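Thread: Is sealing marble every year a racket?
3 min read

Rirnik
The shop in Jultovard that put in our counters now wants us on a yearly sealing plan. The salesman says gray marble "drinks" everything. I've wiped up coffee and lemon juice for 15 months and I'm not convinced.

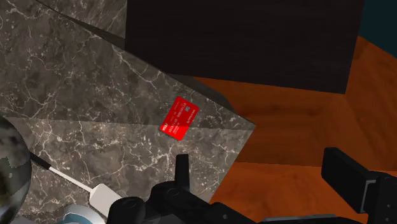 He also says the plan keeps the warranty alive, but I can't find that in the paperwork. Has anyone skipped it and regretted it?

Reddy
Sealer won't help with lemon juice. That's etching – acid eating the polish. Sealer slows down stains and nothing else. Ask him which one he's promising to stop.

prurnidmont35
Disagree with the "racket" part. I skipped it and got an oil ring next to the stove. Took me 3 rounds of baking soda paste and it still shows at night.

Reddy
One oil ring doesn't prove you need a plan. A bottle of sealer and an old T-shirt does the same job. Put a few drops of water on the stone, and if it darkens, seal it.

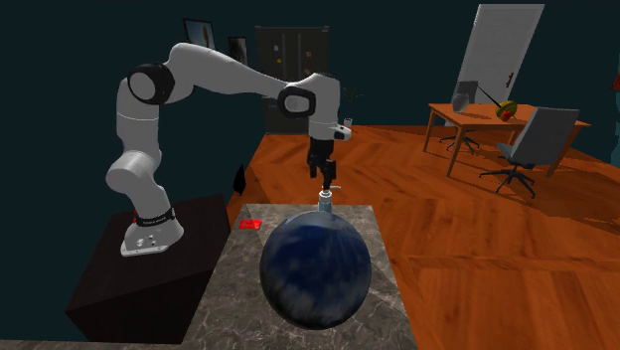

And get the warranty claim in writing. I'd bet it never shows up.

prurnidmont35
Fine, do it yourself, but do it. People hear "racket" and then do nothing.

Rirnik
Tried the water by the sink this morning. It darkened a little, so I'll buy a bottle. Still not paying for the plan.

Last updated: April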